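Section 3. Setting Up a Fruit Basket

The Bernimell basket leaflet says the openwork walls keep fruit "fresh twice as long." We have not seen anything to back that up, and this guide does not repeat it. Holes let air through. Whether your oranges care is another matter.

Before you start

Wash the basket in warm water with dish soap and let it dry. The leaflet says dishwasher safe. Zane Venckus tried that with hers and now has a basket that rocks.

1. Choose a flat spot out of direct sun. A bed or covered table will do for sorting, but pick somewhere firmer to keep the basket.

2. Check each piece of fruit for soft spots. Set aside anything bruised and eat it first.

3. Put the heavy, firm fruit in before anything else. Oranges can take weight. Plums can't, whatever the leaflet's drawing shows.

4. Fill in with the rest, turning stems away from thin skins.
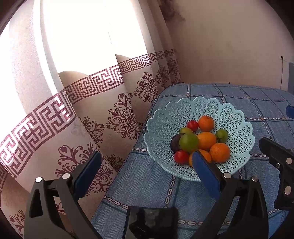 5. Stop when the next piece won't sit without being held. The "generous capacity" on the label is measured to the rim, and fruit at rim height rolls off as soon as you carry the basket.

6. Lift with both hands under the base.

CAUTION: Do not lift by the rim. A flared plastic rim is for looks.

Note on mixing: Ripe apples give off a gas that speeds up ripening in some other fruit. If you want things to last, keep apples in a separate bowl. If you plan to finish the basket in 3 days, don't bother.

Note on liners: Paju sells a paper liner for baskets this size. It covers the holes, so you pay for airflow and then pay again to block it. A folded dish towel catches drips just as well and can be washed.

Cleaning

Wipe up juice the same day. Once it dries in small openings you will need an old toothbrush and some patience. Skip bleach and scouring pads.

Text checked by Darius Dzene, Apr 21, 2018. Storage of cut fruit is covered in Section 4.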